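O que é uma lenda? (e porque é que o cavaleiro Engelbert nunca mais tem sossego)

Para leitores dos 8 aos 12. Ou mais velhos, tanto faz.

Uma lenda é uma história antiga que anda de boca em boca. Tem um bocadinho de verdade lá no fundo, às vezes muito pequenino. O resto foi crescendo.

Vamos ver uma. Depressa, que é comprida.

Era uma vez um cavaleiro chamado Engelbert Oberholzer. Vivia no castelo de Clornus, num monte cheio de vento, por cima da aldeia de Plurum. Conta-se que numa noite de dezembro saiu sozinho, a cavalo, para ir buscar a filha do moleiro, presa numa torre do outro lado do rio. Torre altíssima. Sem porta. Guardada por 40 homens armados e um urso.

Um urso! Já lá vamos.

O que sabemos mesmo? Pouco. Há um livro de contas do castelo, daqueles onde se apontava tudo: aveia, velas, ferraduras. E lá está o nome dele. Diz que Engelbert pagou 14 moedas ao barqueiro para atravessar o rio, ida e volta. Na volta eram dois passageiros. Mais nada. Nem torre, nem urso, nem homens armados.

O livro de contas é aquilo a que os historiadores chamam uma fonte. Fonte como a da água, sim: é donde sai a informação. Quem escreveu as contas estava lá na altura e só queria saber do dinheiro. Não tinha grande razão para inventar ursos.

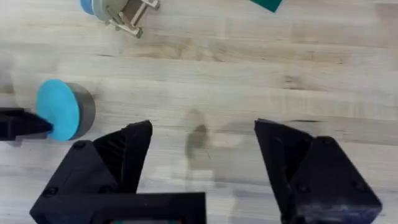 Depois veio a canção. Foi escrita muito mais tarde, quase 15 décadas depois, por um homem de apelido Říha (lê-se mais ou menos "rjira", com o erre a tremer). Tocava nas feiras e ganhava a vida assim. A canção tem 1.774 versos. Cantada toda, dava para a tarde inteira e ainda se jantava pelo meio.

Agora pensa. Se fosses tu a cantar na feira e as pessoas começassem a ir embora, o que fazias? Pois. Punhas um urso.

A torre tambem deve ter aparecido assim. Havia perto do rio um moinho velho, alto e estreito, chamado Hulter. Ao longe parece uma torre. E a filha do moleiro vivia onde? No moinho, claro. Se calhar não estava presa coisa nenhuma. Se calhar estava em casa, a fazer a mala.

Então a lenda é mentira? Calma. Mentira é quando alguém quer enganar. Numa lenda, cada pessoa conta como ouviu e acrescenta o que lhe parece que falta. O avô contou ao neto, o neto contou à prima, a prima trocou o barco por um cavalo que sabia nadar. E assim por diante.

Palavras difíceis, rapidinho:

Fonte: documento ou objeto que nos conta coisas do passado.
Verso: cada linha de um poema ou de uma canção.
Cronista: pessoa que escrevia os acontecimentos do seu tempo, quase sempre para agradar a quem pagava.
Moleiro: quem trabalha no moinho e faz a farinha.

Experimenta tu. Pede a alguém da família uma história antiga. Escreve-a logo, antes que te esqueças. Depois pede a mesma história a outra pessoa e compara. O que é igual nas duas? O que é que mudou? Há algum bicho a mais?

E o Engelbert, casou? No livro de contas, umas páginas à frente, aparece uma despesa grande com mel, vinho e e dois tocadores de gaita. Pode ter sido o casamento. Pode ter sido outra festa qualquer. A página seguinte foi comida pelos ratos.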